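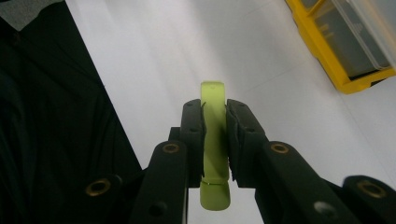

A hand-held gripper closed on one of the green plastic parts, with the storage unit behind it.

Print this article | E-mail this article

The researchers behind Alipour, a two-year study of how robots learn to put small things away, did not buy a robot until the second year. The first went into people holding grippers.

"We wanted the hands first," said the project lead, who works at the Gukudmont lab and asked to speak for the whole group. "A person can do this work all day and hardly think about it. If we record it properly, a robot arm can be trained on it later."

The task chosen for the paper is drawer storage. A person picks up a small part with one gripper, opens a drawer with the other, drops the part in and closes the drawer. The group recorded 558 runs of it, each with a camera on both grippers and one on the head.

"The head camera tells you where the drawers are," the lead said. "The gripper cameras tell you what the fingers are doing. For a clear drawer front, you need both."

Clear plastic was the hardest thing in the study. Depth sensors tend to look straight through it, and reflections move when the camera moves. The group decided to leave depth out and train on color video and gripper position alone. 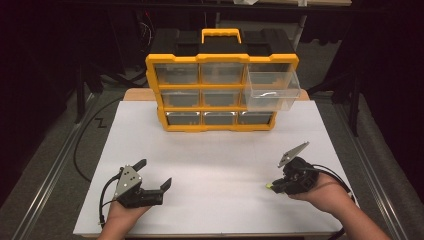

Why use two hands when one would be simpler?

Because an empty organizer is light. Pull on a drawer with one hand and the whole unit can slide toward you, so people steady it with the other. The group wanted that habit in the recordings.

The main result is a modest one. A policy trained on all the runs finished the full sequence in 30 of 40 trials on the robot. One trained only on head video finished seven.

"I would not call it solved," the lead said. "Most of the failures were at the pull. The finger lands a little low, slides off, and then the policy tries the same thing again - it has no idea that it missed."

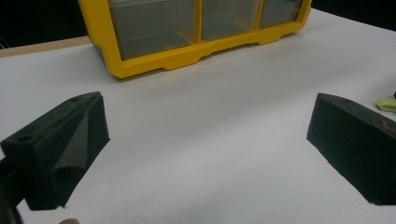

The group's answer was to record misses on purpose. In March the operators began adding runs in which the gripper came in at a bad angle, backed away and opened wide before a second try. Those runs are slower and look clumsy on video. They were also left out of the first version of the paper, which the lead now regrets.

"A reviewer asked how the policy recovers," the lead said. "At that point the truthful reply was that it didn't."

A second site, at Troltden, will repeat the recordings with different furniture and different operators. The software used to line up the three video streams, called Lurier, will be shared with that team first. Public release depends on how much of the setup guide still has to be written - nearly all of it, according to the lead.

This site uses cookies. By continuing to browse you agree to our use of cookies.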